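Bestlow parcel room gets a green bench, and a sorting morning to go with it

August 2024

The parcel room at Bestlow, long known to its users as a place where post went to think things over, reopened on Saturday after a tidy-up that took most of the summer to arrange and one morning to do.

The room serves the small firms and workshops on the Laler side of the estate, 60 of them at the last look through the tenants' list. Until this month it had one table, one shelf marked "Urgent" and one shelf with no mark at all, and regular visitors knew to try the second shelf first. Parcels addressed to units that closed years ago sat beside parcels addressed to units that have never existed. A padded envelope for a dance school had been there since February. The dance school, when reached by telephone, said it had stopped expecting the envelope and had bought another one of whatever it was.

The estate's managers, Grasso, announced in the spring that the room would be cleared. Tenants received this news calmly, having received it before. This time a date followed, and then a skip.

By nine on Saturday morning the backlog stood at 322 items, according to the tally pinned to the door. Most were soft mailing bags, the thin plastic sort that weigh nothing, slide off any pile taller than a hand and cannot be stood on end by any method known to the estate. They had worked their way behind the radiator, under the table and, in one case, into the fuse cupboard. Boxes had behaved better, and were dealt with before the first kettle. 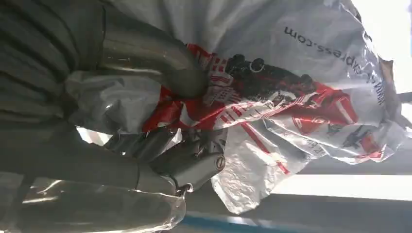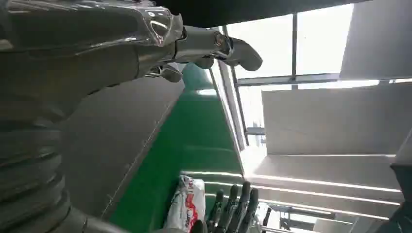 A white plastic bag with red printing on it, parcel room, Bestlow.

What happens to a parcel if the name on it can't be read?

It goes on the end shelf for four weeks, with a note of the day it came in. Tenants who are missing something can ask to look through that shelf during opening hours, and should bring an order number or a message from the seller. Anything left after that goes back to the carrier.

The sorting was done by unit number, which sounds obvious and was the subject of a lively exchange of emails in June. A rival party had favoured sorting by size. A third, smaller group wanted to sort by colour, on the grounds that people remember what their parcel looked like. It was pointed out that people who have never received a parcel do not know what it looks like, and the colour group withdrew with good grace.

Almost 80 of the items found their owners before lunch. Word had gone round, and a queue formed along the corridor as far as the bicycle rack, composed of people who had ordered things and people who hoped they had. Reunions were mixed. One workshop collected three identical sets of drawer handles, the second and third having been ordered to replace the first. The upholsterers at the far end got back a roll of webbing and asked whether there was any chance of the skip taking it. A set of Christmas napkins was claimed by two separate tenants, who settled the matter by opening the packet and taking half each.

The Hiro café, which shares a wall with the parcel room and has for years been asked to "just hang on to this", sent in bacon rolls. Its staff also sent in a crate of parcels, which they had been just hanging on to. These were added to the tally, and the number on the door was crossed out and not replaced.

Under the new arrangements, soft bags will be laid flat in shallow trays with the label side up, and boxes will go on the lower shelves. The shelf marked "Urgent" has been taken down. Its brackets remain, and by mid-afternoon somebody had balanced a parcel on them.

Grasso has also asked tenants to use their full unit number when ordering, to stop giving the café as an address, and to collect within a fortnight. A box for used mailing bags has been put by the door for anyone who likes to open things on the spot. It was full by one o'clock and had to be emptied into the skip, on top of the old table.

The parcel room is open on weekdays from eight until five, closing for half an hour at lunch. Tenants without a key fob should ring the bell marked "Deliveries" and not the one marked "Bell", which rings in the upholsterers'. The dance school's envelope is still on the end shelf, should anyone from the dance school be reading.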